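PRESSEMITTEILUNG

Pendham, 18. Juli 2020

Marín öffnet die neuen Räume am Fuden: Tische zum Ausprobieren, Schachteln zum Mitnehmen und reichlich Platz zum Packen

Mit großer Freude (und, das darf man wohl verraten, auch mit ein wenig Lampenfieber) lädt das Packstudio Marín alle Nachbarinnen und Nachbarn, Stammkunden und Neugierigen ein, die frisch bezogenen Räume im Haus Fuden kennenzulernen. Seit März wurde hier gestrichen, geräumt, wieder umgeräumt und sehr viel Kaffee getrunken, und nun stehen die Möbel endlich dort, wo sie nach Meinung der meisten auch hingehören.

Das Studio beschäftigt sich seit seiner Gründung mit einer Sache, die viele von uns zu Hause gern aufschieben: mit dem Ordnen, Einpacken und Verstauen kleiner Dinge. Auf zwei Etagen und insgesamt 92 Quadratmetern finden Besucher jetzt Arbeitstische, Sitzgelegenheiten und ein Regal, in dem die bekannten Schachteln der Reihe Berkby in allen lieferbaren Größen stehen. Wer möchte, bringt von daheim eine Schublade voll Krimskrams mit und sortiert sie gleich vor Ort, gern auch in Gesellschaft.

„Wir wollten einen Raum, in dem man sich an den Tisch stellt und einfach anfängt“, sagt Gründerin Estrella Sandoval. „Meine Großmutter hatte für jeden Knopf eine Dose und für jede Dose einen Platz, und ich habe das als Kind furchtbar gefunden. Heute rufe ich sie an und frage, wie sie das mit den Schnüren gemacht hat.“ 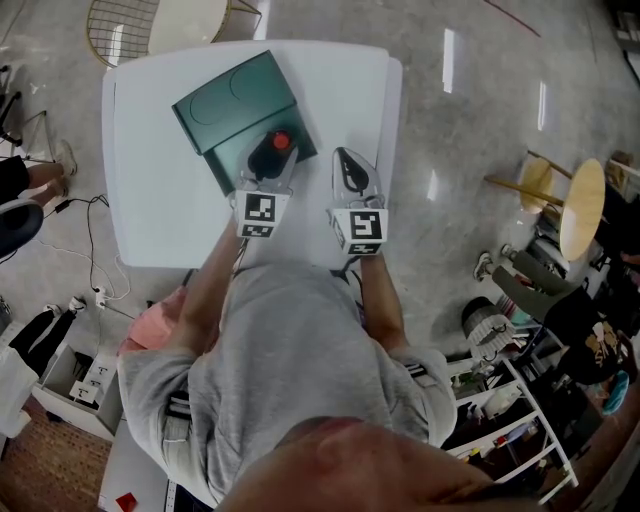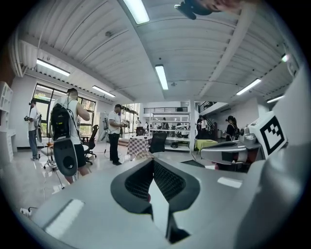
Aus den Räumen von Marín im Haus Fuden.

Helle Tische, glänzender Boden

Bei der Einrichtung hat sich das Team viel Zeit gelassen. Gearbeitet wird an weißen, rechteckigen Tischen, auf denen sich auch eine dunkelgrüne Schachtel gut abhebt und kleine Teile nicht so leicht übersehen werden. Dazu kommen ein runder weißer Tisch mit schmalem goldfarbenem Rand, ein Stuhl aus goldfarbenem Draht und ein runder Holzhocker auf dünnen goldfarbenen Beinen, über dessen Anschaffung, so hört man, länger gesprochen wurde als über die gesamte Beleuchtung. Der graue, marmorartig gemusterte Boden spiegelt das Deckenlicht und gibt dem Ganzen etwas Festliches, ohne dass man sich deshalb gleich die Schuhe ausziehen müsste.

Rosalía Aranda hat die Möbel ausgesucht und betreut künftig auch die offenen Packnachmittage. „Ich habe den Hocker dreimal bestellt und zweimal wieder abbestellt“, erzählt sie. „Jetzt sitzt ständig jemand darauf, meistens ich.“ Für die Nachmittage sind jeweils sechs Plätze vorgesehen, damit jeder genügend Tischfläche hat und Zeit für Fragen bleibt. Schachteln, Papier und Etiketten liegen bereit, eigene Behälter sind ebenso willkommen.

Alte Schachteln gesucht

Begleitend zur Eröffnung bittet Marín um gut erhaltene Schachteln mit Deckel, die zu Hause nicht mehr gebraucht werden. 919 Stück sind in den vergangenen Monaten bereits zusammengekommen, von der Hutschachtel bis zum Kästchen für einen einzelnen Ring. Sie werden gereinigt, bei Bedarf ausgebessert und kostenlos an Besucher der Packnachmittage weitergegeben.

Anmeldung und Kontakt

Anmeldungen zu den Packnachmittagen nimmt Rosalía Aranda im Studio persönlich entgegen. Die Teilnahme ist kostenfrei. Schachteln können während der Öffnungszeiten am Empfang abgegeben werden, größere Mengen bitte nach vorheriger Absprache. Für Rückfragen der Presse steht Estrella Sandoval gern zur Verfügung.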